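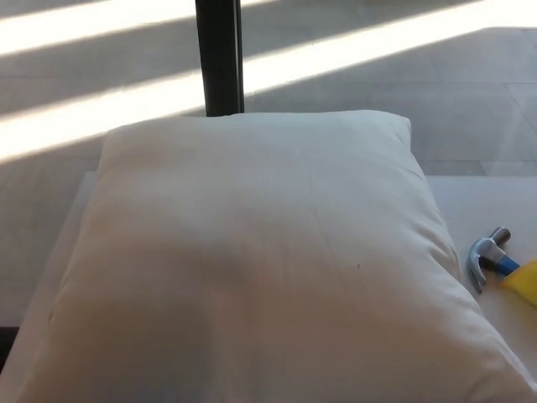

Porevine tabletop set, recording rules

README, March version. Replaces the one in the old Podik folder, delete that if you still have it.

What's in it
2,037 episodes, head camera view, white table. Mixed soft and hard objects. Pillow and hammer episodes are under soft_rigid. Split is 200 val, 200 test, rest train. Don't reshuffle the split, Sembiring numbers depend on it.

Rules for recording
Table clear before objects go down. Wipe it.
Max 5 objects per episode.
Tools lie flat, never balanced on top of cloth or pillows.
Object partly out of view at start is fine, log it as partial. Do not nudge it back in once recording is on.
Marks and specks on fabric: leave them, put "mark" in the notes field. No retouching afterwards, ever.
Sunlight on the floor is OK. Sun directly on the table, stop and wait, or tag as glare.
Exposure locked before first episode of the batch. White on white clips fast, check the histogram.

Safety
E-stop within reach of the operator, tested at start of every shift. Hands out of the workspace untill the arm reports idle. No loose blades or nails, hammers and blunt tools only. Arm speed stays at the Rollov low preset for anything with a metal head.

Labels
One label per object, lower case, singular. Material only if you are sure. "pillow" not "cushion", we had both and it was a mess. Failed grasps stay in, flag them fail. Second person checks the label before merge, not the one who recorded.

Known problems
Early batches have no partial tag. Timestamps drift in a few long episodes, fix pending. Some notes fields are emtpy.

Use
Internal and partner labs only for now. Ask before redistributing. License text still to come.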